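Subject: Re: [homebots] Can they do the dishes yet?
From: Wissam Zein
To: homebots list

On a wet morning in April, Hsiao wrote:

> I keep seeing clips of arms loading racks and wiping
> tables. We run a small canteen and lose a lot of hours to
> clearing up. Is any of this ready to buy, or should I stop
> asking and get a better dishwasher?

Get the dishwasher. I have been working on table clearing at Waltar since last spring, and I would not put one of our arms in a canteen.

Our current test is a toy kitchen on a white table. The arm is told to move one thing at a time, and we score it on whether the thing ends up where it should. Over 1000 attempts it managed 671. Most of the misses were on shapes with holes or thin rims. Plates are poor too, as the fingers have to get under the edge. 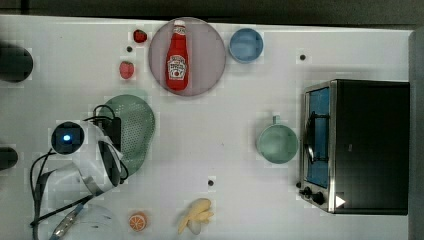

Arm over the green colander. Ketchup bottle on the plate, mug next to the toaster oven.

The toy food is the easy part. It weighs next to nothing and nothing spills. A real ketchup bottle changes weight as it empties, and a real plate has gravy on it. We tried a short run with proper crockery and gave up after the second breakage.

Speed is the other problem. A person can clear a table like that in less time than our arm takes to settle on its first grip. The Pindus people say theirs is quicker, but I have only seen their clips, and clips get trimmed.

On the shop floor it is a different story. If the same part turns up in the same place all day, an arm will do it and has done for years. Your trays don't come back like that.

I can send the full score sheets if anyone wants them. We are aiming for 3000 attempts before the summer, with the oven door added.

Wissam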